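Caster Starting Blocks, Club Model

For sprinters who have been bracing their feet against a teammate's shoes. The Caster is a steel center rail with two foot pedals, 14 angle settings you will ignore after finding yours, and spikes that hold in most tracks.
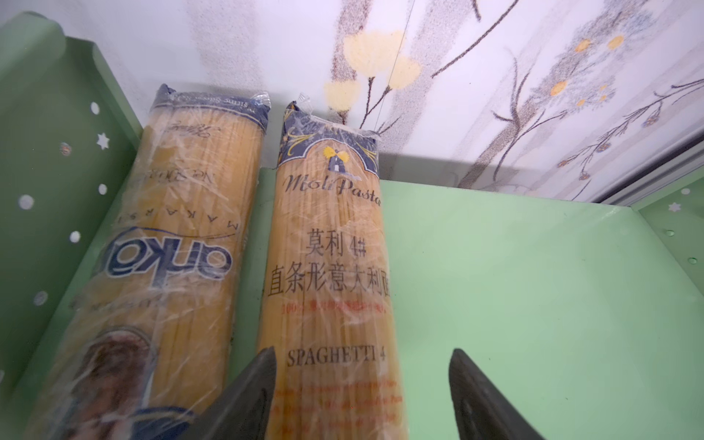
The rail folds at the middle for the bus ride. Mind your thumb. Pedals slide off for cleaning, a job that traditionally falls to whoever came last in the 200.
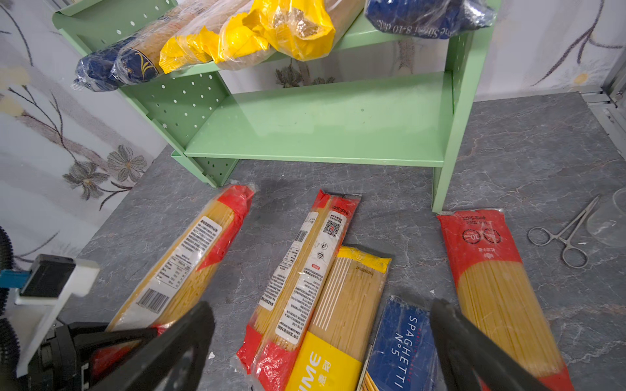

Hằng Lưu
Track Equipment Buyer

Spare pedal pads come 2 to a pack. Relay squads should order extra, as pads wander off between November and the first outdoor meet. We don't stock the old Skikari pads, and they don't fit, however hard you push.
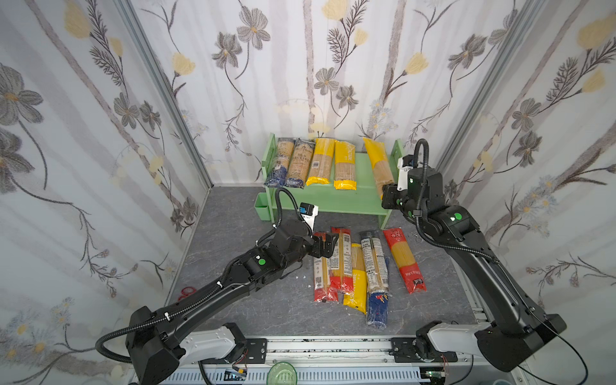

Hammer and carry strap included. Lanes, lungs and a decent start sold elsewhere.

Item no. 567
Warranty: 3 years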